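3.2 Household sorting and the handling of light plastic film

The second part of the study dealt with what residents of Wendeck did with thin plastic film between the kitchen and the kerb. Earlier work on kerbside schemes has mostly measured material once it reaches the sorting plant. By that stage film has been mixed, pressed and soiled, and its condition says little about how it left the home. We therefore asked households to record film separately, at the point where it was put aside.

A total of 741 households returned a usable record sheet. Of these, 91 lived in the Fleninari blocks, where residents share a bin store on the ground floor, and the rest lived in houses or small flats with their own bins. Each sheet covered one collection round in March. Households were asked to list every bag, wrapper or liner set aside, to state where it was kept before collection, and to mark whether it had been used a second time. The sheets yielded 2,366 entries after duplicates were removed.

Three storage habits accounted for nearly all entries. The first was to push film into another bag, usually a carrier kept on a door handle or under the sink. The second was to keep it in an open container such as a basket, crate or box. The third was to place it straight into the outdoor bin. Households that used the first habit tended to report the most items, and it is likely that the outer bag served as a reminder. Those that used the third habit often left the storage column blank, and their entries should be read with some care.

Bags and open-mesh containers call for different kinds of handling (Figure 4). A thin bag has no fixed shape. It must be held open to be filled, and it folds in on itself when put down. An open basket keeps its shape and can be filled with one hand, but light film lifts out of it easily when it is carried outdoors. Respondents raised this point in the comments box more often than any other, and several from the Fleninari blocks mentioned the draught in the passage to the bin store.

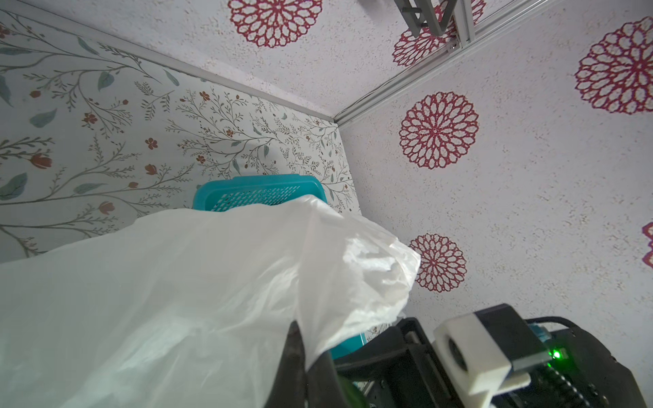
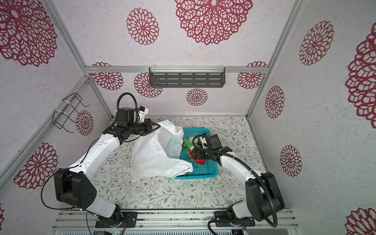

Figure 4. Handling of a white plastic bag: close view (first image) and wider view with a teal mesh basket (second image).

Reuse was more common than expected. White and clear bags were often kept as liners for small bins, while printed wrappers were almost never used again. Size appears to have mattered less than strength. A number of respondents wrote that they tested a bag by pulling at its handles or its edge before deciding whether to keep it. The record sheet did not ask about this, and the practice deserves closer study.

The Szabó scale of sorting effort, set out in Section 2.4, was applied to each sheet. Scores were higher in homes where one person did all the sorting and lower where the task was shared. The difference held when household size was taken into account. Scores did not differ between the Fleninari blocks and the remaining streets, although the shared store had been expected to lower them.

Two limits should be noted. Households agreed to take part in advance and may have sorted with more care than usual. In addition, 16 sheets were completed by a relative or neighbour on behalf of the resident. These were kept in the sample, as leaving them out did not change the pattern of results.

A parallel round of recording was held in Kemen during July, using the same sheet with one added question on the rinsing of film. The results of that round are given in Section 3.3.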